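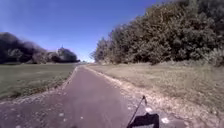 Student Work > Social Studies > Project Reports

Search reports Enter keyword Go

Saying Thank You at Gilgate: A Project Report
26 February 2022

Our project asked whether people at Gilgate College say thank you more often when they are told to. The idea came from the Zostent app, which the college gave us all in September and which sends a "gratitude nudge" to your phone at lunchtime. Mine usually arrives while I am in line for soup, a moment when I am grateful for very little.

Method

We asked 73 students to keep a small notebook for two weeks. In the first week they turned the nudges off, and in the second they turned them on. Each time they thanked someone, they wrote down who and why. Eight notebooks never came back, which left us with 65. One of those had been used mainly for a shopping list, but it did thank a bus driver twice, so we kept it.

We also sat by the counter of the Le Goff cafe for an hour on two afternoons and listened. This was less rude than it sounds. We had permission, and we bought muffins.

Results

The notebooks held just over 2000 thank-yous. The nudge week had more of them, but most of the extra ones were written within a few minutes of the phone buzzing, and a lot went to whoever happened to be standing closest. Roommates did well out of this. Parents did not, except for one mother who got a text and called back to ask what was wrong.

At the cafe almost everyone thanked the staff, phone or no phone. It was quick and sort of mumbled -- I doubt anyone would have remembered to write it down.

When we asked afterward, 25 students said the nudges made them feel more thankful. The rest said they felt reminded, and several compared it to being told to smile for a school picture.

Problems

Writing down every thank-you makes you say more of them, so our quiet week was probably not that quiet. Our Janex spreadsheet also turned "thx" into a date on two occasions -- we fixed those by hand. If we did this again we would run it for longer, and I would turn my own nudges off first.

Contact the Student Work desk | © Gilgate College | Back to top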